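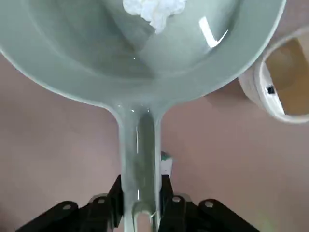
Report of the visit to the Kurix laboratory, Ketstead
Ketcombe Technical College, Department of Engineering
Prepared by Normunds Ots, August 2, 2019

1. Purpose of the visit

The department was invited by Kurix to attend the summer open day at its Ketstead laboratory. The invitation followed the letter sent by the college in January, in which we asked whether students on the second-year control course might see robots being taught by demonstration. The course at present covers only the writing of fixed programmes, and the external review had noted the gap.

The college party consisted of the undersigned, Sigita Urbonaitė of the teaching workshop, and 7 students. We were received by Mārtiņš Priedītis, head of the laboratory, and remained until the building closed to visitors. The public tour ran in the morning. A longer session for colleges was held after lunch, and most of this report concerns that session.

2. The building

Kurix occupies the ground floor of the former seed warehouse on the canal side of Ketstead. Visitors should note that the entrance shown on the invitation is the goods entrance; the correct door is at the opposite end, by the cycle racks. Signing in took longer than planned, as badges had been printed for another party.

The laboratory is divided into an assembly room, a large room for the benches and a smaller one where recordings are checked. Floors are level throughout and there would be no difficulty for a wheelchair user, apart from the door to the checking room, which is heavy and has no automatic opener. Sigita Urbonaitė raised this with our hosts.

3. Teaching by hand

The first demonstration was of what the laboratory calls hand guiding. The motors of the arm are set to carry its own weight and nothing more, and a person takes hold of the wrist and moves it through the task. The joint positions are stored throughout. Our students were each given a turn at moving an arm from one side of a bench to the other and closing its gripper on a sponge.

All of them found the movement easy and the result poor. When the recorded path was played back, the gripper closed beside the sponge on several occasions, the sponge having been put down a little away from its first place. Mr Priedītis explained that this was the reason for giving the exercise to visitors first. A single path, played back exactly, is of use only where objects are held in fixtures. To cope with an object that moves, the system must be given many demonstrations, with the object in many positions, together with what the cameras saw at each moment.

He also pointed out a second weakness of hand guiding. The person's hands and sleeves are in view of the cameras, and they will not be there when the robot works alone. For this reason the laboratory now uses hand guiding mainly to set starting positions and to teach new staff how the joints behave.

4. Teaching by remote control

The greater part of the afternoon was spent at the two-arm bench, which is used for the project named Pärn. The project is concerned with clearing and tidying an ordinary table: putting small items into a container, returning flowers to a vase, handling a pan and brush. The work was shown by Rasa Vasiliauskas, the senior operator.

The operator sits apart from the bench and holds a pair of light control arms. Each movement of a control arm is copied by the corresponding arm at the bench, and a trigger under the forefinger opens and closes the gripper. Cameras record the table from several places, including the wrists, and the recording is stored together with the joint positions.
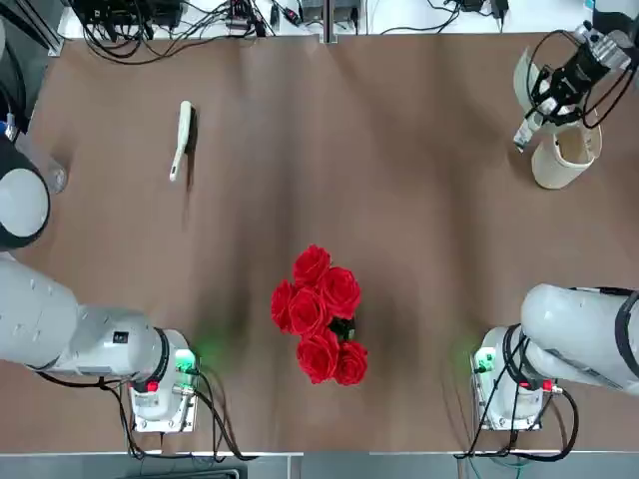
The two-arm bench, with artificial roses at the centre of the table and a small item held in the gripper at the far right.

Ms Vasiliauskas described the rules that operators are asked to follow. They are reproduced here at some length, as they may be adopted for our own workshop exercise.

Before recording, the objects are laid out afresh. Operators are told to avoid tidy layouts and to vary the direction in which handles point.

The operator should look at the camera pictures on the monitor and avoid looking across the room at the bench itself. If the operator can see something that the cameras cannot, the demonstration will contain decisions which the robot has no means of learning.

Movements should be steady. A long pause is recorded like anything else, and a system trained on hesitant demonstrations will hesitate. An operator who needs to think is asked to do so before pressing the start pedal.

A missed grasp does not spoil a recording, provided that it is corrected calmly and in the same take. Such recordings are labelled separately and are considered valuable. A recording in which something is knocked to the floor is stopped and kept apart.

A session at the controls lasts no longer than 45 minutes, after which another operator takes over.

Asked by a student which objects gave the most difficulty, Ms Vasiliauskas named long handles. A handle taken too near its end allows the heavier part to turn in the grip, and the operator, who feels no weight through the controls, may not notice until the object is already leaning. Soft items such as tissue were described as forgiving to pick up and awkward to let go of.

5. Observations on the use of both arms

It had been assumed in our preparatory class that two arms would simply double the rate of work. The operators did not support this. In most of the tidying task one arm acts and the other waits, and the second arm earns its place at a small number of moments, such as when a container has to be steadied or an object must be passed across the middle of the table.

Kristaps Bite, who maintains the benches, gave a short talk on the practical side. Much of his time goes on cables. The wires to the grippers must be slack enough for the wrist to turn fully and must not catch on anything when it does, and he re-ties them at regular intervals. He recommended that any college intending to build a similar bench should allow more depth behind the table than the drawings suggest, so that connectors can be reached without leaning over the work.

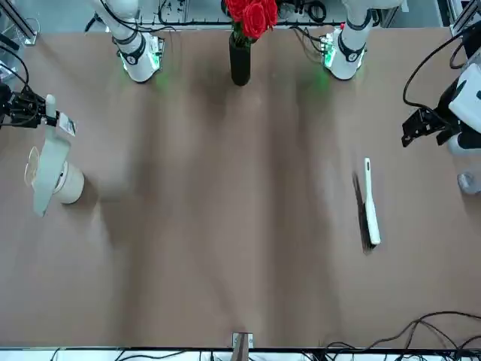
Mr Bite also spoke about the position of the cameras. A fixed camera that has been knocked, even slightly, makes the recordings that follow disagree with those before. The laboratory checks each view against a stored reference picture at the start of every shift. We were permitted to watch this being done for one bench, and Ms Urbonaitė has made a sketch of the method for the workshop.

6. Checking and storage

In the checking room we were shown how recordings are reviewed. Each is played at increased speed by a person other than the operator who made it, and is accepted, labelled for correction or set aside. At the time of our visit 933 recordings had been accepted for the tidying task. Mr Priedītis stated that an early trial had been attempted with 100, and that the arms had then managed the first part of the task and lost their way at the point of releasing the object.

He would not give a figure for the number finally required. In his view the variety of the recordings mattered more than their total, and he showed us a run of very similar takes from one morning which had added almost nothing. The students found this the most interesting part of the day, judging by the questions, and the session ran over its time.

Access to the recordings themselves was discussed. Kurix is willing in principle to let the college have a small set for teaching, subject to a written agreement. The undersigned has asked for a draft.

7. Student turns at the controls

Each student was given about 5 minutes at the control arms under supervision, at reduced speed. The exercise was to pick up one item and set it down in a marked area. Most first attempts ended with the gripper closing too high. Several students remarked that judging depth from the monitor was the main difficulty, and that the wrist view became useful only once the gripper was close to the object. None of these attempts was added to the project's recordings.

Safety arrangements were satisfactory. A stop button was within reach of the supervisor at all times, visitors stood behind a floor line while the arms were powered, and loose scarves and lanyards were removed beforehand.

8. Matters for the department

The following are put forward for the autumn meeting.

That the second-year course include one practical session on hand guiding, using the existing workshop arm, with the sponge exercise as shown at Ketstead.

That the operators' rules in section 4 be issued as a handout, with acknowledgement to Kurix.

That Ms Urbonaitė be given time to cost a pair of simple control arms, to be made in the workshop.

That a return visit be requested, if possible outside the open day, when the benches are less crowded and students could spend longer in the checking room.

The coach for any future visit should be booked for a later return. On this occasion the party had to leave during the closing questions. Students' own notes have been collected and may be read in the department office on request.

Normunds Ots
Department of Engineering, Ketcombe Technical College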